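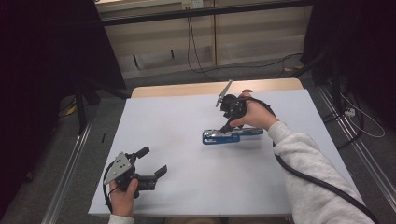

From: Bok-nam Shim
To: trades-jobs list
Date: 19/03/2018
Subject: Re: Plorside meter technician posting, paper packet and test

Monique Vidal wrote:

> Hi all,
>
> I'm planning to apply for the meter technician trainee job at Plorside Water (posting 461). I've read the notice a few times and I'm still unclear on some of it.
>
> First, it says to apply online through Grarkosent, but then it says "submit a complete packet to the Gedavthorpe office." Do I have to do both? The online form let me upload my diploma and license, so I assumed I was done.
>
> Second, I have a two-year certificate in electronics but the notice asks for "one year of mechanical or plumbing coursework or equal work experience." I worked in an appliance repair shop for three years. Does that count, and do I need a letter?
>
> Third, is the written test the same one they used for the pump station operator job? I have the study guide for that one.
>
> Also, does anyone know what trainees get paid? The notice just says "Grade 2."
>
> Thanks,
> Monique

Monique,

I went through this in January for the same job title, under the previous posting, and I've been at the Gedavthorpe yard for a few weeks now. I'm not in the personnel office, so check anything important with them. I'll take your questions in order.

Yes, you have to do both. Grarkosent is only the front door. It gives you an applicant number and puts your name on the list, but the people who screen the applications work from paper. If the paper packet isn't there by the closing date, your online application is marked incomplete. You will not get an email about it. Two people from my training program found out when they called to ask for their test time.

The packet is the printed Grarkosent summary page, form 733 (work history), a copy of your diploma or certificate, a copy of your driver's license, and any letters. Form 733 is on the Plorside jobs page near the bottom, under "Other documents." It is not on Grarkosent. Use the version with the signature line on the second page. There is an older version still floating around without it, and they sent mine back.

Write your applicant number in the top right corner of every sheet. The number on the summary page has a dash in it and they want the dash.
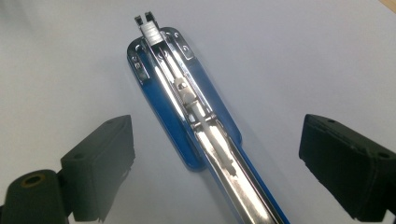
Put the packet together in the order I listed above, summary page on top, and mail it flat or walk it in. The front desk at Gedavthorpe is open until four and they will stamp a receipt for you if you ask. They want one staple in the top left corner, no clips and no binder. My packet came to fourteen sheets and a small stapler wouldn't go through it, so use a full-size desktop one with a long base plate like the blue one, and open it up to see if there are staples in the channel before you start. If you have a lot of letters, you can put them in a second stapled set with your applicant number on it. Make a copy of the whole thing and keep it at home.

On the coursework, I think your repair shop time will count, but you need the letter. The notice says "equal work experience" and the screener reads that as paid work with tools, with dates. Ask your old shop to put down your start month, your end month, the hours per week, and what you worked on. If you did washers and dishwashers, have them say so, and have them mention valves, hoses and fittings by name. A letter that only says you were a good employee will not help. It should be on shop letterhead if they have any. If they don't, a business card copied onto the page was accepted for one person I know of.

List the electronics certificate too. A good share of the meters are being changed over to the radio type and they like to see it. Just don't count on it to meet the mechanical requirement.

The test is not the same as the pump station operator test. Some of the math carries over: volume, flow rate, reading a dial, converting gallons to cubic feet. Leave out the chapters on chlorine and motor controls. There was a part on reading a street map and putting a route in order, and that guide has nothing on it. Practice with any city map. There was also a page of plain record checking, where you compare two columns of serial numbers and mark the ones that don't match. It's easy but it's timed, and I ran out of time on it.

They gave it at the Whitcombe building last time, in the big room on the ground floor. Over 220 people sat for it. Bring your license and two pencils. Phones went in a bin at the door. Calculators were handed out, and you couldn't use your own. Parking at Whitcombe fills up early and the side lot is permit only, so I'd take the bus or get dropped off.

Results came by letter a little under five weeks later. If you pass, you get a physical and a driving record check, and then an interview with two supervisors. The interview was mostly about working outside in bad weather, dogs, and what you would do if a customer refused to let you in. Have an answer for the last one. They asked me about it twice.

For pay, look at the wage schedule on the same page as the forms. Grade 2 has five steps, and trainees start at the first one. You move up a step after six months if you get your backflow card, and otherwise after a year. Boots are covered after probation, so you'll be buying your first pair yourself.

One thing you didn't ask. The notice says "valid driver's license" but they also want a clean record for three years. If you have anything on yours, get a copy from the state now and put a short note in with the packet. They pull it either way.

If anybody on the list has applied under 461 already and was told something different about the paper packet, please post it. The rules may have changed between postings, and I only know how mine went.

Bok-nam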